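Visit to the Dendora dairy
5/25/20

Karabo Moodley and I drove out to Dendora on Monday morning to see how they make their yoghurt and soft cheese. The dairy stands at the end of a gravel road, 11 kilometres past the Usus turning, and there is no sign until you reach the gate. Ruan Venter met us in the yard and gave us hairnets and white boots.

Milk comes in from 6 farms, all of them in the same valley. It is tested in a small room by the loading bay before any of it goes into the main tank, which holds 2000 litres. Wian Jacobs runs the testing and showed us the log sheets. They had turned away one load in April for a high cell count.

The milk for yoghurt is heated, held, and then brought down to 43 degrees before the culture goes in. We watched this through a window because the room is kept closed during the filling. The pots are filled by machine and stacked by hand. It was noisy and hard to hear Ruan's answers, so we asked most of our questions again in the corridor.

Cheese is a smaller part of the work. Two people were cutting curd when we came through, and the cold store next door was about half full. Ruan said orders from cafés had dropped off sharply since March and the farm shops had made up only part of it. They have put off buying a second vat and will look at it again in July.

We finished in the canteen with bread, a plain yoghurt and a herb cheese that Karabo thought too salty. I liked it. The shop was shut, but Ruan let us buy from the cold store and I took home a mild cheese and two large yoghurts.

Parking is in the yard only. Visits have to be booked by phone and take a little under two hours. Wear something warm.
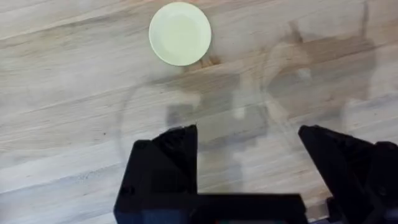 A pale yellow-green disc, probably a plastic lid, on a light wooden table.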